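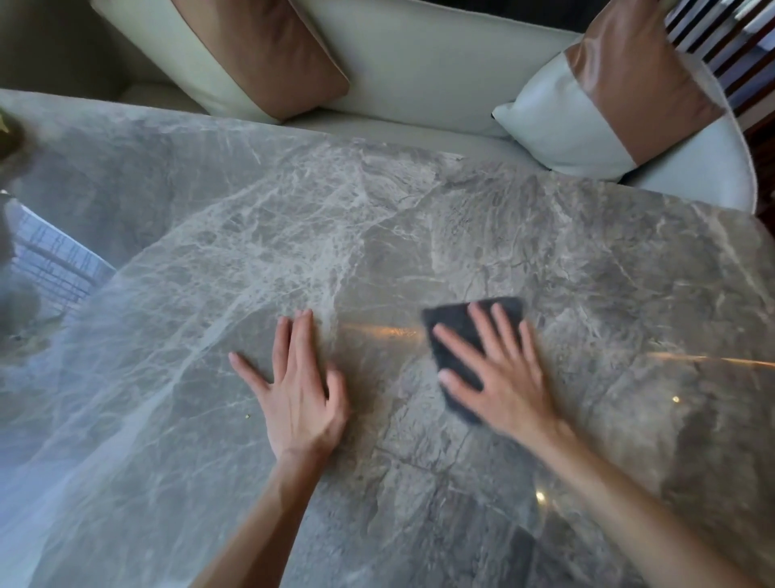
I've done the books for small restaurants for a long time and I want to write down a few things about leases, since three people asked me this month.

1. Read the part about who pays for the air conditioning. Not the rent part. Everybody reads the rent part. A rooftop unit that dies in August belongs to whoever page 14 says it belongs to.

2. A client of mine signed for a corner space last February. Good rent. The lease said tenant maintains "all mechanical systems serving the premises." The compressor was old when she got the keys. She paid for the new one and the landlord kept it when she left.

3. Ask for a cap. You say you'll cover repairs up to a set amount per year and the landlord covers the rest. I've seen $2,000 a year accepted without much argument. I've also seen it refused, and then you know what kind of shape the unit is in.

4. CAM charges. That's common area maintenance: the parking lot, the lights, the snow. You pay your share by square footage. At one place the share came to $175 a month on the estimate, and then a bill showed up in spring for another $600 to cover the difference. It was all allowed. The lease had no limit on it.

5. You can ask to see the receipts behind the CAM bill. Most leases give you a window to do it, and it's short. Put the deadline on your calendar the day you sign.

6. Personal guarantees. If you formed an LLC and then signed a personal guarantee, the LLC won't help you with the rent. Ask for it to end after two years of on-time payments. Some landlords say yes. You have to ask before you sign.

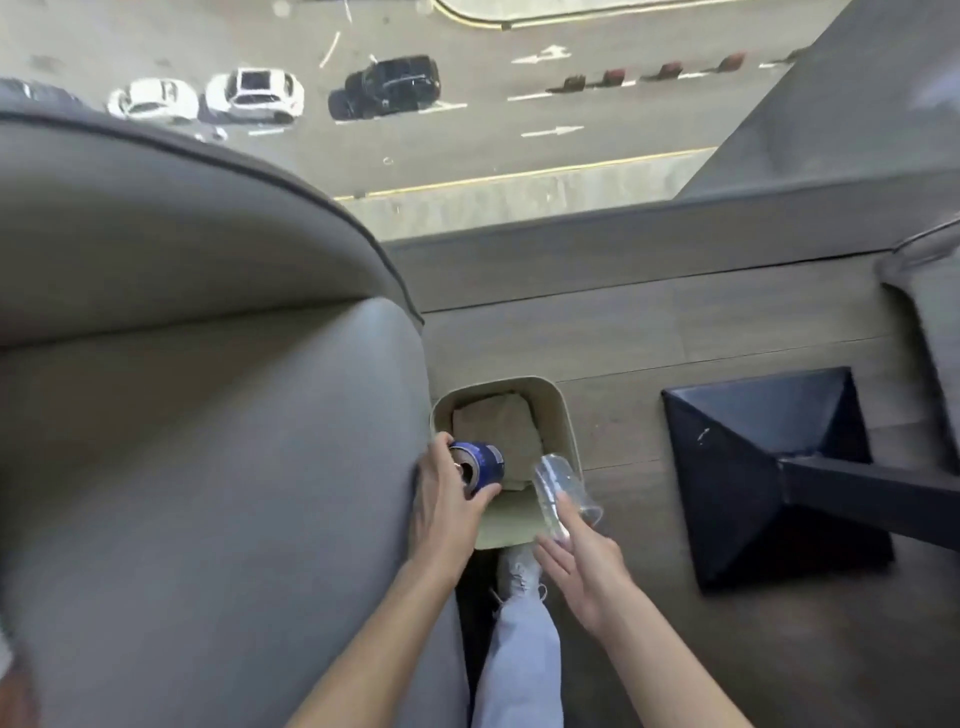 Juniper Dunleavy replied that her landlord wouldn't drop the guarantee but did agree to limit it to six months of rent, and that she only got that far by having a second space lined up.

7. That's a good result, and six months is a number you can plan for. Having another space to walk to helps with every item on this list.

8. Exclusive use. If you sell coffee, get it in writing that the landlord won't rent next door to another coffee shop. Be specific about what counts. One client's clause said "coffee shop" and a bakery moved in with a full espresso menu. The clause did nothing.

9. Pay a lawyer to read it. I'm not one. A flat fee for a lease review is normal, so ask for the price first.

10. Renewal options next time. I have sales tax filings to finish tonight.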